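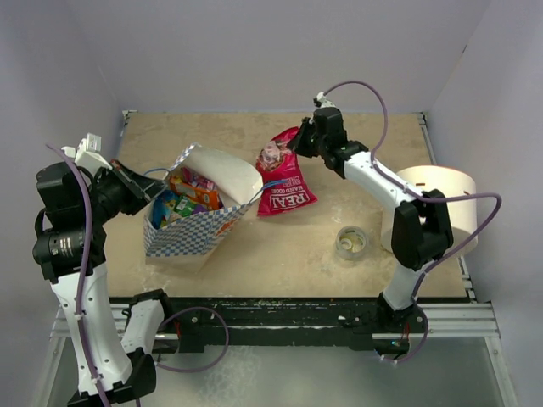 Okay, hi everybody, thanks for coming back from lunch! I'm going to talk about wear, and how to read it before you pay money for somebody's old furniture. I've been buying and reselling tables out of my garage in Prarkby for seven years, and I still get fooled. So start with the top. Look at the pale scuffs on this one, and the faint stains, mostly in the middle and up near the front edge. That pattern is what I want you to get used to spotting, and it shows best if you crouch down and let the light come in low. (Pause, let people look.)

Next bit: stains versus scratches. Run a fingernail across. If it catches, you've got a scratch, and you need to know how deep the finish goes before you promise yourself you'll sand it out. If it doesn't catch, try a damp cloth first, and please ask the seller before you do it!

Tell the Rusbridge story here. I drove out for a dining table, fell in love in the driveway, paid $501 and never looked underneath. Got it home and one leg was held on with two screws and a lot of hope. I sold it for less than half that, and my wife still brings it up. Keep this short, I ran over with it last time.

Underneath check, go slow:
- lie on the floor, yes, really, bring a flashlight
- wiggle every leg
- look for fresh glue
- smell it (musty is very hard to get rid of)

Ask who's bought something at the Lill flea market. Usually lots of hands. My advice there is go at opening or go in the last hour, and skip the middle of the day completely.

Money part. My cutoff is five hours of work. If a table needs more than that I walk away, even if it's pretty, and I've walked away from some very pretty ones. Sanding always takes longer than you think.

Then questions. Somebody will ask about veneer. Say: thin, go gently, practice on a drawer front first.

Contact: Tõnu Rimkutė, Furateo | All rights reserved | Back to top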